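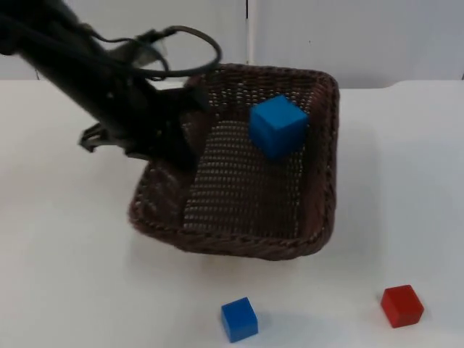
Gift hamper seller Lustach says it will cut its packaging by a third before Christmas, though shoppers hoping to see that reflected in the price may want to keep their receipts from last year.

The company announced the plan on May 21, 2025, along with a new range of wicker hampers it says are "made to be kept". The shredded paper, the cellophane wrap and the cardboard sleeve will all go. The hampers will still start at $200, the same as in January, when they came with all three.

Lustach would not say how much it expects to save. A spokesperson said the money would be "reinvested in the customer experience", and did not elaborate when asked what that meant.

The one-third figure also needs a closer look. It is measured by volume, and paper shred takes up a great deal of room for something that weighs next to nothing. By weight, the basket is far and away the heaviest piece of packaging in the order, and Lustach isn't counting it as packaging at all. In the company's sums it has been reclassified as a gift.
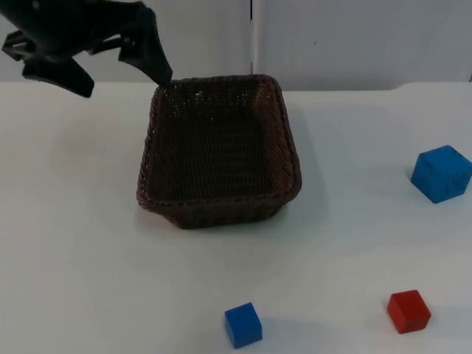 That may be fair enough if people do keep them. Lustach points to a survey of 1269 past customers, most of whom said they had found a use for their hamper at home. The survey was emailed to people on the company's own mailing list, and it offered a discount code for completing it. Only 496 respondents answered the question about what the basket was being used for. Storage was the favourite answer, a category that presumably covers the top of the wardrobe.

Rival Purkia tried something similar two years ago with a return scheme, inviting customers to post empty baskets back for a credit. It was dropped after 13 months. Postage on a large basket cost more than the credit was worth, a flaw you would think someone might have spotted at the start.

Smaller seller Zoubi has gone the other way and packs its goods in a plain carton, with a basket as a paid extra. It says fewer than half its customers tick the box. Lustach has no plans to offer that choice.

The new hampers go on sale in spring. Lustach said it would publish an update on its packaging targets next year, but would not commit to having the figures independently checked.
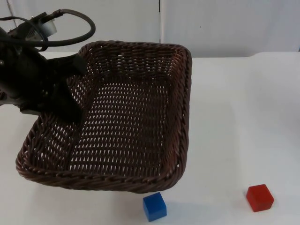

A large rectangular wicker basket.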